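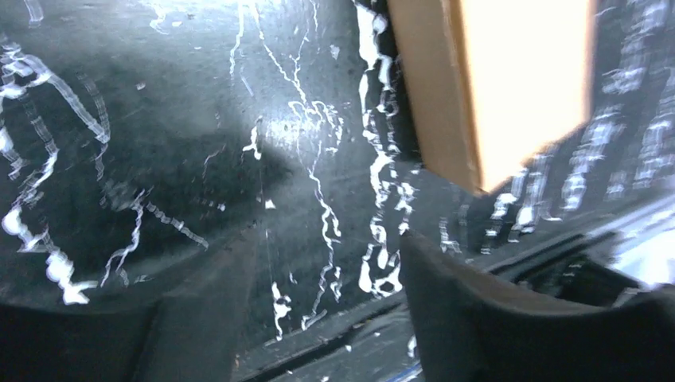

印刷する | このページをメールで送る

冬のあいだの布もの手入れ 黒い服の色あせを染め直す

黒い服というのは不思議なもので、買ったときはどれも同じ黒に見えるのに、三年も着ているとみんな違う色になってきます。赤っぽくなるもの、緑がかってくるもの、なんとなく白く粉をふいたようになるもの。わが家のたんすにも「昔は黒だった」という服が何枚もあって、毎年寒くなると鍋を出してきて染め直すのが習慣になりました。前に書いた記事にいくつもご質問をいただいたので、2022年12月の時点で私がやっている手順を、あらためて書いておこうと思います。少し長くなりますが、お茶でも飲みながらどうぞ。

まず生地を確かめます

服の内側の洗濯表示を見てください。綿、麻、レーヨンなら家庭用の染料でよく染まります。毛と絹は染まりますが、熱と急な温度変化に弱いので、ここに書く方法では縮むことがあります。ポリエステルは普通の染料ではほとんど色が入りません。混紡の場合は綿の部分だけが染まるので、綿とポリエステルが半々のシャツだと濃いグレーくらいで止まります。それはそれでいい色なのですけれど、真っ黒を期待しているとがっかりします。

縫い糸もたいていポリエステルです。もとから黒い服なら縫い目が目立つことはまずありませんが、ベージュのズボンを黒にしようというときは、ステッチだけがベージュのまま残ると思っておいてください。私は一度これを忘れて、縫い目の線がくっきり浮いたズボンをこしらえました。家族には案外好評で、いまも庭仕事にはいています。

用意するもの

・乾いた状態で261グラムの綿シャツ一枚(今回の例です)
・黒の染料 綿・麻用
・塩
・色止め剤
・ステンレスかほうろうの大きな鍋
・菜箸か、染め専用にした木べら
・ゴム手袋、エプロン、古新聞

染料は、私はずっとドゥヴィックス(Duvix)の粉末を使っています。黒にもいろいろあって、フーヴェル(Fuvel)の黒は少し青みがあり、ドゥヴィックスのほうは茶に寄ります。手持ちの服が赤っぽく焼けているなら、青みのあるほうがきれいに収まるかもしれません。量は袋に書いてある表のとおりで、黒だけは表の「濃色」の欄を見ます。ここをけちると、乾いてからチャコールグレーになります。

塩は台所の普通の塩でかまいません。水の量に合わせて、うちの鍋では200グラム入れます。

鍋は料理用と必ず分けてください。私のは近所のオルフ・エギルソンさんが引っ越しのときに譲ってくださったもので、ふたのつまみがひとつ取れていますが、もう八年お世話になっています。

下準備

しみ抜きと洗濯を先にすませます。洗剤は普段のもので、柔軟剤は入れません。皮脂や食べこぼしが残っているところは染料をはじいて、まだらになります。とくに衿の内側と袖口は固形石けんでよくこすってください。洗い上がったら干さずに、脱水したまま次に進みます。布がすみずみまで水を含んでいたほうが、色がむらなく入っていきます。

漂白剤が飛んで色が抜けたところは、染め直しても少し薄く残ることが多いです。布用のペンで先に点々と色を置いておくと、ずいぶんましになります。

染める

1 染料を熱湯一カップで溶きます。だまがあると点々のしみになるので、茶こしを通します(この茶こしも染め専用に)。

2 鍋にたっぷりの湯を沸かし、火を弱めて塩を入れ、よく溶かします。そこへ染料の液を加えて混ぜます。

3 濡れたままのシャツを広げながら入れます。丸めて落とさないこと。最初の十分は手を休めずに動かし続けてください。むらができるのは、ほとんどこの十分のあいだです。電話が鳴っても出ないでおきましょう。

4 そのあとは煮立たせないくらいの火加減で三十分、ときどき上下を返します。布が浮いてくるので、へらでそっと沈めてやります。

5 火を止めて、冷めるまでそのまま置きます。私は夕方に染めて、夕飯の片づけがすむころまで放っておきます。

すすぎと色止め

ぬるま湯から始めて、だんだん水にしていきます。最初は墨汁のような水が出て心配になりますが、五、六回替えるうちに薄くなります。完全に透明になるまで頑張らなくても大丈夫です。薄いお茶くらいの色になったら、色止め剤を溶いたぬるま湯に二十分つけて、もう一度すすいで脱水します。

干すのは日陰で、裏返しにして。濡れているあいだは黒々として見え、乾くと一段明るくなります。乾いてから昼間の窓辺で見て、まだ物足りなければ、同じことをもう一度くり返してください。二度目は染料を半分にしても十分深い色になります。

よくいただくご質問

「洗濯機でできますか」
できますが、パッキンに色が残ることがあります。ウーゴ・エスコバルさんからは、縦型の洗濯機で染めたあと白いタオルがうっすら灰色になった、というお便りをいただきました。心配な方は鍋かバケツでどうぞ。

「ボタンは外しますか」
貝や木のボタンは外します。プラスチックはそのままで結構です。金属のものは、私は外して薬の空き箱に入れておきます。箱に服の名前を書いておかないと、春にボタンだけが残ることになります。

「染めた服はいつまで別に洗いますか」
三回は単独で、そのあとは濃い色のものと一緒に。裏返して、陰干しを守っていただければ、次の冬まできれいな黒で着られると思います。

薄い色の染め方は、四月に麻のテーブルクロスで試したときのメモがありますので、そちらもまとめてから載せるつもりです。残った染料の液は保存がききません。小さな布袋や靴ひもなど、ついでに染めたいものを先に集めておくと無駄がなくてよいですよ。

印刷する | このページをメールで送る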